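Chapter 4
The Combination Lock

In this chapter you will
learn the names of the parts behind the dial
follow the wheels through one full opening, turn by turn
find out why the last number works differently from the first
work out how many combinations a lock really has
set a new combination on the Lolham practice lock

You have spent three chapters with keys, and by now you can probably picture a row of pins lifting to the shear line with your eyes closed. Good! Hang on to that picture, as we are going to need it, but put the key back in the drawer. Every lock from here to the end of Chapter 7 opens with something you carry in your head.

Most people meet their first combination lock on a school locker. They learn the little dance (right, left, right), get it wrong, start over, and finally do it so many times that their fingers know it better than they do. Then years go by and they never once wonder what was going on inside. What was going on inside is wonderful, and it is simple enough that you could build a working model from cardboard and a pencil. At the end of the chapter you will.

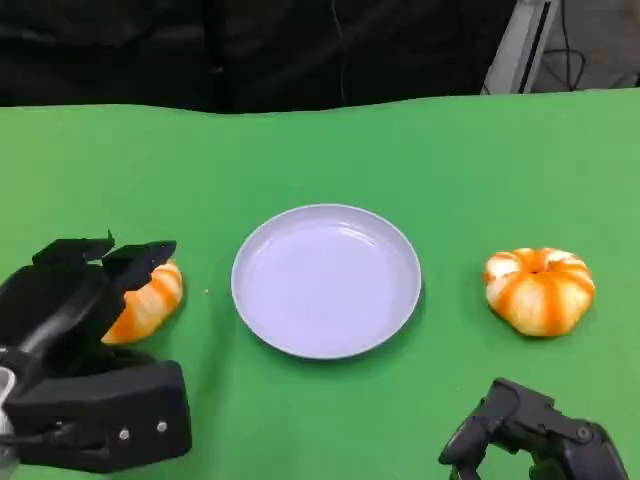
Start with the dial. It is fixed to a short rod called the spindle, and the spindle runs back through the body of the lock to a stack of flat wheels known as the wheel pack. Each wheel has a notch cut into its edge, and that notch is the gate. Resting above the pack is a bar, the fence. When all the gates line up under the fence, the fence can drop in and the lock is free to open. When even one gate is out of place, the solid edge of that wheel holds the fence up, and you can pull on the shackle all afternoon.

Does that sound familiar? It should. The gates are doing the job the pins did in Chapter 2. In both cases several separate parts have to reach their own right positions at the same moment, and a single part in the wrong place keeps the whole thing shut.

Now for the part I love best. There are several wheels but only one dial, so how can one dial set each wheel on its own? The dial turns only the wheel at the front, called the drive wheel. The others sit loose and stay put until something pushes them. Each wheel has a small tab, and as the drive wheel comes around, its tab bumps into the tab on the next wheel and carries it along. Keep turning and that wheel bumps the one behind it. After enough turns in the same direction the whole pack is moving together, and this is why every set of instructions tells you to spin the dial a few times before you begin.

Stop on your first number and the wheel at the far back is where you want it. Reverse, and the tabs come apart. The back wheel stays where you left it while you go around and pick up the middle one again, this time from its other side. Reverse once more, and the middle wheel stays too. The drive wheel is now the only one moving, and you bring it straight to the last number. 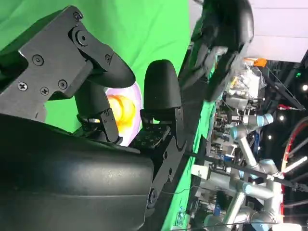 Figure 4.1 Two black fingertips with a narrow gap between them.

Try this before you read on. Take a combination padlock you own, spin it clear, and dial your numbers with the last turn going the wrong way. Then dial them correctly and pay attention to what your hand feels as you pass the first number the second time. On many locks you will notice a slight change in drag as one tab meets another. Write down what you feel, even if you aren't sure of it. We will come back to your notes on page 116, where the Figueroa drawings show the same lock from the side.

A word on the locks used in this book. The exercises are written for the Lolham practice lock, which has a clear back, but the Diritz padlock works in the same way and its wheels are a little easier to take out. The Pengate model has its fence on a spring, so if that is the one on your bench, read the box in Section 4.2 first.

Words to know
spindle, wheel pack, drive wheel, gate, fence, tab

4.1 Behind the Dial

Set the practice lock face down with the clear back toward you, and turn the dial slowly with one hand underneath. Watch the wheel nearest the dial.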